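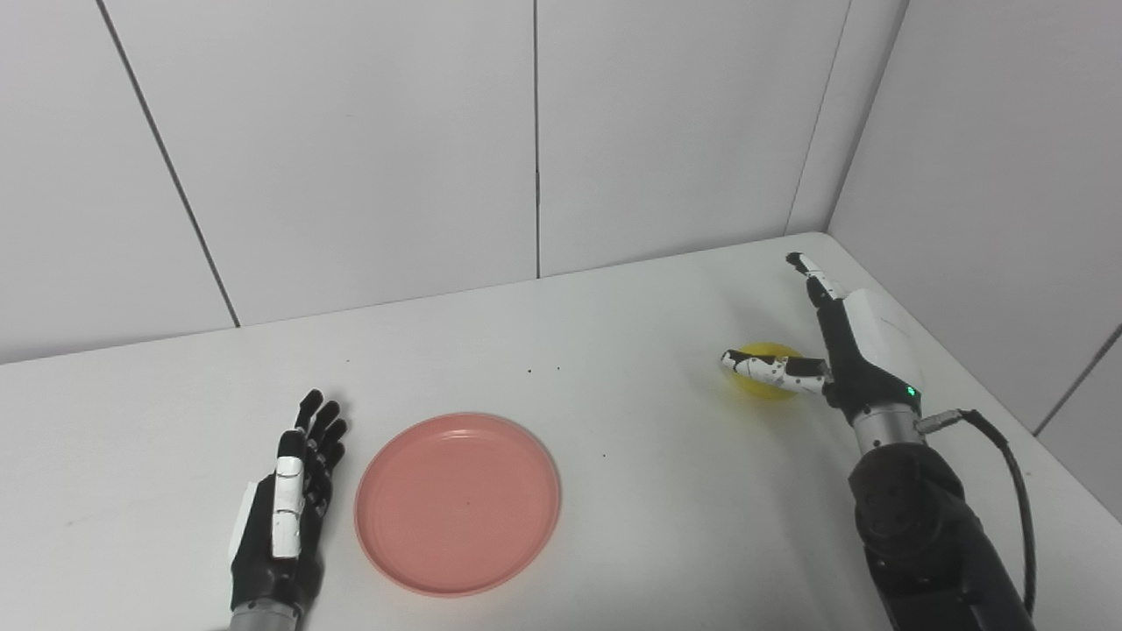
Ovel Two-Hand Bench Unit

Product page, reviewed by our equipment desk after the Doltent open day
Last updated September 12, 2025

Availability: to order
Sold as: complete pair, left and right. Single hands not offered.
Supplied by: Doltent
Demo unit: Doltent showroom, by appointment

What it is

The Ovel is a pair of jointed robot hands on arms, sold with a control box and a license for the Undari software. Doltent pitches it at small shops that do light sorting and packing and can't justify a full cell. We list it because customers keep asking for it. We went to the open day to find out whether they should.

What we were shown

The demo job was ball to plate. A small yellow ball goes down on a white table, the right hand goes and gets it, and it ends up on a pink plate with a raised rim. The left hand stays over by the plate. White panels stand around the table, so there is nothing behind the work except more white. Anyone who has set up a vision system knows how much easier life gets with a bright ball on a plain background. Our bench doesn't look like that and we doubt yours does.

We watched for most of the morning. The right hand brings one finger across the front of the ball and keeps another pointing up behind it, then closes slowly. It is careful, and we'll give it that. It is also slow enough that people started talking among themselves while they waited. On four of the runs we watched, the ball rolled and the operator put it back by hand. When we asked if those counted as failures, we were told they were "resets." Please ask how resets are counted before you accept any success rate, including the one in the brochure.

We asked to swap the ball for a roll of tape. Not on the day, they said. We asked to move the plate to the other side. That was allowed, and it worked after a pause of roughly 2 minutes while the software was restarted.

What we liked

The fingers move well, with no jerking that we could see. The green light on the hand is easy to spot from across a table. The people running the demo answered most questions straight, and they admitted that the left hand had very little to do in this job. So why pay for two? Their answer was that other jobs need both. We would have liked to see one.

What we didn't

The cable on the right arm runs down the outside of the forearm in a long loop. In a clean demo area that's fine. Next to a bin or a shelf edge we would expect it to catch. Doltent says a cable sleeve is planned for January. It is not in the current price.

Undari is licensed by the year, and the first year is included. The renewal is 900 dollars per pair, which the brochure leaves to a footnote.

Compared with the Lins gripper

If your work is picking one kind of part and putting it down somewhere else, the plain Lins two-jaw gripper costs far less and we already stock spares for it. It won't handle odd shapes. We haven't yet seen the Ovel handle them either.

Ordering notes

Returns: unopened only
Training: half a day, on site, charged separately
Spare fingers: special order, ask for lead time

We will set up a visit to the showroom for any customer who wants one. Bring your own parts and ask for them to go on the table.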